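We use cookies to remember your settings. Accept | Manage preferences

Sullow project: garment handling with two arms
Progress report to the Iveck fund, second period
Prepared by Carmela Tejada

Work in this period went into the hanger task. The policy has to pick up a garment from the table, find its opening, and bring a coated wire hanger into it. We recorded 710 demonstrations between May and the end of the period. Iraís Zamudio ran most of the sessions, and Ye-ji Myung labeled the grasp points.

White clothing is still the hardest case. Folds show up only as faint gray shading, and the model often confuses a waistband with a hem.
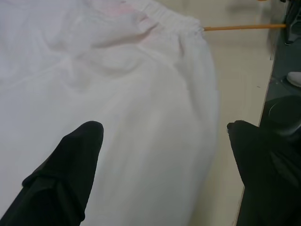 Adding the wrist views to training helped more than a larger network did. With the head view alone, the policy grasped the correct edge in 13 of 86 test trials on white garments. With head and wrist views together it did so in 17 of 86 before we changed the labels, and in 710-demonstration training with the new labels the result was clearly better. Final numbers will come with the next report.

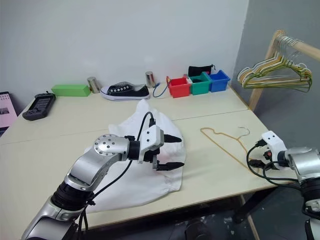 Coordination between the arms is the other open problem. One arm tends to start on the cloth while the second waits too long to go for the hanger. Melquiades Magaña is testing a shared timing signal, and we expect to know by the next review if it is worth keeping.

Spending is within plan. We ask to move the unused travel money to replacement gripper fingers.

Last updated: November 22, 2022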